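Musness Household Objects Study
Progress report to the Griltberg Fund
Prepared by Jolene Sutcliffe, project lead
October 29, 2021

1. Work completed since April

The object list was fixed at 661 items and has not changed. Purchasing is complete except for the glassware, which Urklow has on back order. Each item has been weighed, measured and assigned to a storage bin by size. Costel Husar rewrote the handling sheet so that one page covers all round and rolling objects, replacing the separate sheets used in the pilot.

Table work on the round objects began with the tennis balls. They are light, slightly compressible and covered in felt, and they serve as the reference for this group. Harder and smoother balls will be compared against them. The working surface is a plain white tabletop with nothing laid over it. We tested a thin mat in April and dropped it, as it changed how far a ball rolled after a light touch.

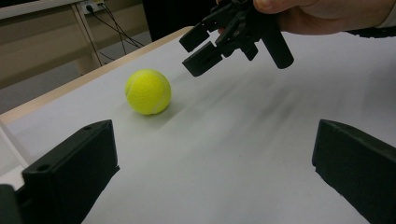
2. Records

The log now holds 1289 entries. Each gives the object, its starting position, the grip used and the outcome. Six entries were removed for missing start positions and will be repeated. Outcome codes were reduced to "held", "slipped" and "rolled away" – the earlier list had too much overlap to be scored the same way by two people.

3. Problems

Rolling remains the main source of lost time. A ball that leaves the table has to be put back on its mark before the next entry can start. A low rim was considered, but it would get in the way of approaches from the side. Iordache has quoted for a removable rim and we expect a sample next month.

4. Budget

Spending is within plan. The unspent glassware money is carried forward. We ask for approval to move part of the travel line to bins and shelving, as the current shelves are full.

5. Next period

Finish the round objects, start on boxes and cartons, and repeat the removed entries.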